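In defence of folding your jumpers on the bed

I have been told off, twice now, for hanging up my jumpers. The first time was by my sister, who has never owned a decent hanger in her life, and the second was by a leaflet that came in the bag when I bought a cardigan in Halgate last winter. So I stopped! And having stopped, I have become one of those unbearable converts who wants to talk to everybody about folding. You have been warned.

Let me start with the hanger thing. A knitted jumper is heavy, much heavier than you think when it's on you, and if you hook it up by the shoulders for six months it grows. Mine grew little horns. I had a grey one that looked as if I'd left two walnuts in it, and no amount of steaming got them out (I tried, and so did my neighbour, who has a better iron). Shirts are fine on a rail, coats are fine on a rail, but anything with ribbing on it wants to lie down.

Where I part company with the folding people is over the where. They all want you to do it on a table. A nice flat hard table, cleared, wiped, with a folding board on it if you please. There was one in the Prilau catalogue, a sheet of hinged plastic, and I'm not going to say what I think of it except that I gave mine to the charity shop and I suspect they still have it. A jumper on a table slides about. You get one sleeve where you want it and the other one sets off for the floor.

Do it on the bed! The sheet grips the wool a bit, so things stay where you put them, and you've got room for both arms stretched right out (the jumper's arms, I mean, though yours too). And bed height is kinder to my back than the kitchen table, which I know is the wrong way round, and I can't explain it.

My other opinion, which gets me into more trouble, is that you should sort the cuffs before you do anything else. Everybody starts with the body. They lay it down, smooth the front, feel pleased, fold the sleeves in, and then wonder why the finished thing has a lump in it like a badly made pasty. It's the cuffs. Ribbing bunches up in the wash and dries bunched, and once it's buried inside the fold you'll never get at it. Pinch the edge, give it a gentle tug, lay it straight. Then the sleeve. Then the other one, and only then go near the middle.

I like the collar last and facing up, so I can see which jumper it is without pulling out the whole pile. I had a big Goto chest of drawers for years with everything stood on end like files, very smart, and I could never find the one I wanted, as every jumper looks the same from its fold. Stacks of 3, collars up, done. If you need the fourth one down, you've got too many jumpers, and so have I.

It takes me most of an evening in November to do the lot, radio on, tea going cold on the windowsill. I know there are quicker ways to spend it. But I've come to look forward to it, all that wool out at once and nowhere to sit, and I'd much sooner do that than stand in front of a wardrobe in the morning tugging at a sleeve. The mustard one still takes me longest, what with that ribbed collar, and I always leave it until the kettle's been on again.
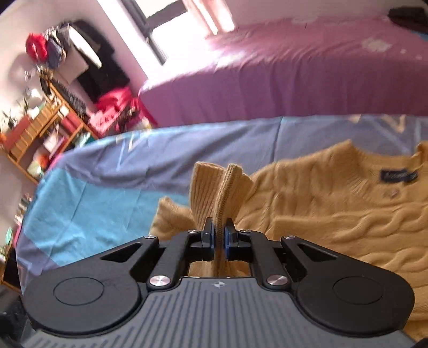
Halgate, November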